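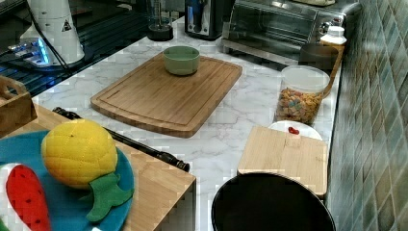 ## Part 3: Setting up a family's memorial page in Asow

Okay, so you've got Asow installed and you can log in. Now comes the part I get the most emails about, which is making the first page for a real family. I wrote this section for the folks who do it at our funeral home in Skullcombe, and then other people started asking for it, so you may trip over a few local habits. Swap in your own.

Have these in front of you before you start:

- The intake sheet, filled in and signed by the next of kin
- The obituary text, even if it's a rough draft
- One portrait photo, the biggest file the family can send
- Service details, or at least a yes or no on whether there's a public service

### Create the page

1. Click **New Page** in the left-hand menu. Pick **Memorial**. (There's also **Anniversary**, and I've picked it by mistake more than once. The two can't be converted, so you'd have to delete it and start over.)

2. Type the person's full name the way the family wants it to appear. Maiden names go in the **Also Known As** box, nicknames go in **Known To Friends As**. Please don't put quotation marks around the nickname! Asow adds its own, and you'll end up with two sets.

3. Fill in the dates. If the family would like only the years to show, enter the full dates anyway and tick **Show years only**. The age gets worked out from the full dates, and if you leave them blank it can come out a year off.

4. Choose a layout. I use **Diệp** for nearly everything. It's plain, it has wide margins, and it holds up well on an old phone. The fancier ones put the name on top of the photo and that's hard to read if the person has white hair or a light shirt.

5. Set the page address. Asow suggests first name, last name and a string of numbers. I take the numbers out unless the name is already in use. Keep it under 59 characters or it wraps badly on the printed card.

6. Click **Save as Draft**. Leave **Publish** alone for now.

> **Caution:** Publish sends an email to everyone on the family list right away. There's no "are you sure" box. I've asked for one.

### Paste in the obituary

1. Copy the text from wherever the family sent it and paste with **Paste Plain**, the little clipboard with the T on it. Regular paste drags in odd fonts and you'll spend your whole morning picking them out.

2. Read it out loud, slowly. I mean it! You'll catch a missing "and" between the grandchildren that your eyes went straight past.

3. Check every name against the intake sheet, accents included. We served a family by the name of Kollár, and their daughter Vendula Kollár told me afterward that the accent had been dropped from every card and notice they'd ever been sent. She'd noticed ours was right. So hold down the letter on the keyboard and pick the proper one.

4. Look at the **Survived by** and **Preceded in death by** lists. Asow fills these in from the family list, and it puts everyone in the order you typed them. Drag them into the order the family gave you. Stepchildren and former spouses are the family's call, never ours.

**Note:** the text box holds plenty, but the home page preview only shows the first 1,000 characters. If the service time is way down at the bottom, visitors won't see it until they click through. I copy the service line into the **Service** box as well, and then it shows up in both places.
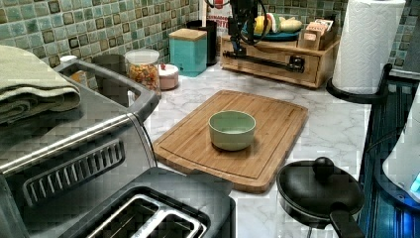
Once the text is in, send the draft to the family. Click **Share Draft** and enter one email address, just one. I learned to ask "who should I send this to?" at the very first meeting, and it has saved me a lot of grief with brothers and sisters each sending me their own version of the second paragraph. The draft link lasts 3 days. You can renew it from the same screen as many times as you like.

### Guest book settings

Analyn Sison wrote most of our guest book rules, and I've hardly touched them.

1. Open **Guest Book** and set it to **Hold for review**. The default is **Open**, and Open is how you get ads for roofing.

2. Add the family's contact as a reviewer if they want to be one. Plenty of people don't, at least the first week. Ask again later.

3. Turn **Photo uploads** on, and set the limit to 6 per visitor.

4. Leave **Candle icons** off unless somebody asks. They slow the page down and they blink.

If an entry seems off, hold it and don't delete it. Held entries stay on file and the family can decide. Deleted ones are gone for good, and I can't get them back for you no matter how nicely you ask.

### Connect the printed cards

Skip this if you don't print in-house. We send ours to the Iltex printer in the back office, and the connection is a bit fussy the first time.

1. Turn the printer on and wait for the steady green light.
2. In Asow, go to **Print > Add Device** and choose Iltex from the list. If it isn't there, close the window and open it again.
3. Load plain paper and print one test card.
4. Scan the code on the test card with your own phone. It should open the draft page. If you get a blank page, the address was changed after the card was made, so click **Refresh Code** and print another.
5. Load the card stock and print the full batch.

> **Caution:** don't print the batch until the family has approved the draft in writing. An email that says "looks good" counts. A nod in the hallway doesn't.

### Publish

Go back to the draft and check the name, the dates and the service time once more. Then click **Publish**, open the page on your phone, and call the family contact to let them know it's up. Changes after that are fine and don't send a second email, so fix any typo the minute you spot it.

Moving the page to the archive is covered in Part 4.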